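**Unit 8: Learning from hand-held grippers. What does the success rate tell us?**

Read the Isiris paper before class (Karagiannis and Sugawara, the short version is fine). Bring the results table. We'll spend most of our time on one number in it.

The method: people do the task with grippers in their own hands, the marker cubes give the gripper pose, and a policy is trained on the recordings with no robot present until test time.
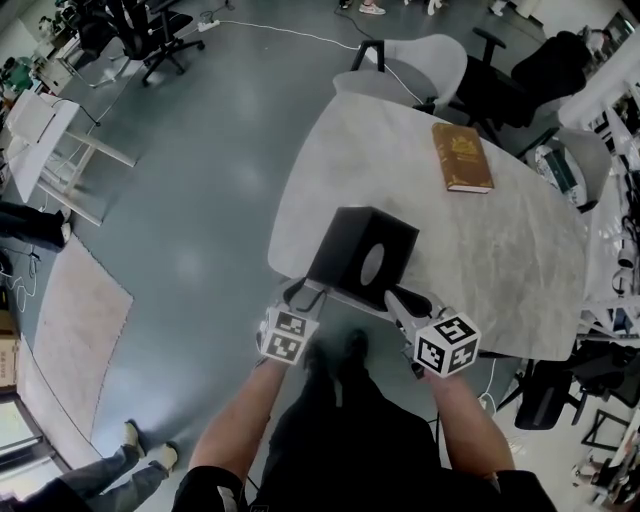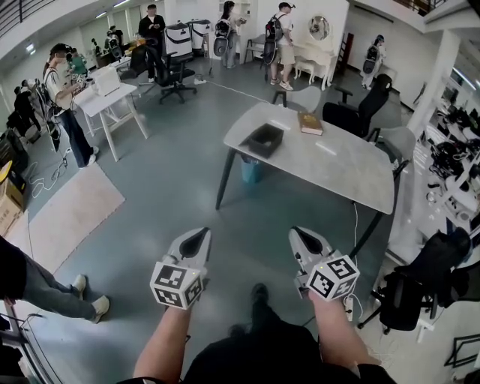

*Photos: Junpei Imai / Isiris project. Both from the same session.*

**The claim**

The authors collected 900 demonstrations of handling a box on a table. They dropped 45 for bad tracking and trained on the remaining 855. The reported success rate is 97 percent. The abstract calls this "ready for everyday rooms." I don't think the paper shows that.

**Where I get stuck**

1. *What counts as success?* The box has to end up "in the target area." The size of the area is never given. A box dragged there by one corner would pass.

2. *Who threw out the 45?* Tracking fails when a marker is hidden or turned away from the camera. With two grippers working close together, that probably happens more during the hard parts of the motion. If so, filtering removes hard examples and keeps easy ones. Matlala raised this in the reading group and I haven't seen a good answer.

3. *How different were the test rooms?* Look at how much is going on past the table in the second photo, with people standing all over the room. Variety like that might help a policy ignore its surroundings. It might also do nothing if every test was run at the same table. The paper says "varied background" and leaves it there.

4. *The hand gap.* A person feels the box through the gripper and corrects without thinking. The camera doesn't record that. The authors say force "did not appear to matter," but they ran no test with a heavier box.

**What I do believe**

Collection is fast, and the pose data looks clean in the plots they released. The Modise baseline, trained on the same set, does clearly worse. That comparison is fair as far as I can tell.

**For next class**

Write one page. Pick one of the four points and design a test that could prove me wrong. Say what you would measure and what result would change your mind. "Collect more data" is not a test.

Thulani Coetzee has the plots if you can't open them.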